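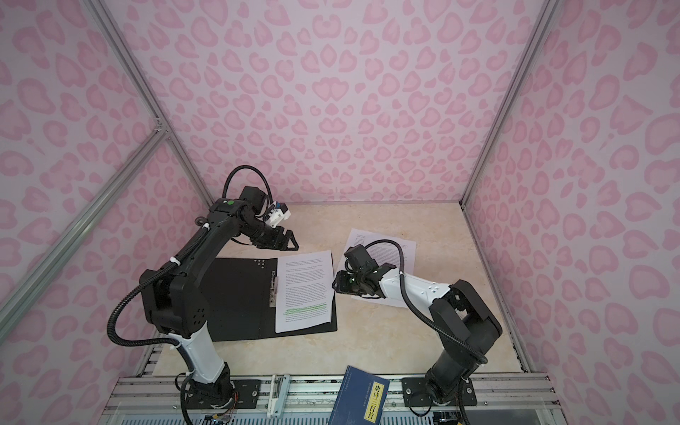 Jelport Home Opens Its Second Wallpaper and Fabric Shop, in Dritham

DRITHAM, 2018-12-23 — Jelport Home, the family-run wallpaper and fabric store that has been helping people dress up their walls from its original shop in Lencho, is delighted to announce that its second location is now open on Panow Street in Dritham, right across from the old post office.

The new shop carries 114 wallpaper patterns in stock, ready to take home the same day, along with a much larger library of sample books that customers are welcome to borrow for up to 11 days. We know from long experience that a paper can look one way under store lights and quite another beside your own sofa at breakfast time, so please do take the books home, prop them up in the hallway and live with them a little before you decide.

Visitors to the Lencho store often tell us that they came in for plain cream and left with something a good deal bolder, and we have tried to plan the Dritham shop with those happy changes of heart in mind. Animal prints have a whole bay to themselves, next to the florals and the wide stripes, and there is a long cutting table at the back where our staff will trim borders and shelf liner to size while you wait. Remnants are sold from the bins by the door, and they are just the thing for lining a dresser drawer, covering a school binder or papering a dollhouse.

To welcome our new neighbors, the first 40 households to place an order in Dritham will receive free paste and a smoothing brush with their paper. The offer covers in-stock and special-order patterns alike and can't be combined with the Lencho loyalty card, although cardholders will keep earning their usual stamps at both stores.

Our free evening classes for beginners, which have been a favorite in Lencho for years, will be held in Dritham as well. Each class lasts two hours and covers measuring a room, matching a repeat, and getting around corners and light switches without tears — or at least with fewer of them. Places can be reserved at the counter in either store. Tools are provided, and we do suggest old clothes.

Both shops will close early on December 24 and stay closed on December 25. Special orders placed before the holiday can be picked up at whichever store is more convenient; just let us know at the counter when you order.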